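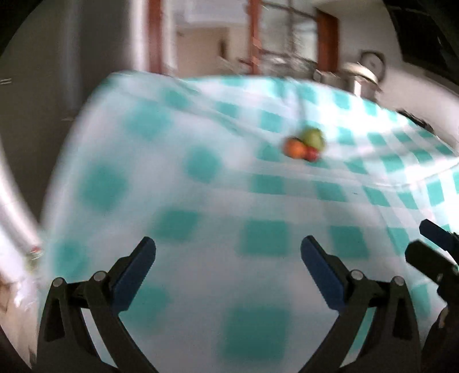 I'd been meaning to hear Draken properly for a couple of years, ever since Nokuthula Naidoo lent me their first record and then (quite rightly) kept asking for it back. So when the band put out Darkdale in April, I bought it the same evening and played it twice through with my supper going cold.

It's a loud one! Monique Hoarau sings most of it, and she's got a lovely rough edge that she saves for the choruses, so when it comes you really feel it. The opener, Marty, is all stomping drums and a riff my neighbour can probably hum by now. Jérémie Arnaud's guitar is everywhere on this album, sometimes a bit too everywhere if you ask me, and on the third track I could have done with hearing the bass a good deal more.

Then comes Wedance, and oh, what a tune. It starts with just organ and handclaps, Blandine Collet takes the first verse on her own, and by the end the whole band is bellowing along behind her. I've had it in my head all week, including at the dentist.

The second half sags a little. There are two slow songs next to each other and I'd have split them up, or dropped the one about the ferry, which goes on for ages and has a spoken bit I now skip. The title track pulls things back though, with a great scrappy solo and an ending that just stops dead.

The whole thing runs to 35 minutes, which suits me fine. I paid 28 pounds for the vinyl and that's steep, especially as there's no lyric sheet and the inner sleeve is plain paper. They only pressed 700, so don't hang about if you want one. My copy has a faint click on side two, during the ferry song, so I'm not sending it back.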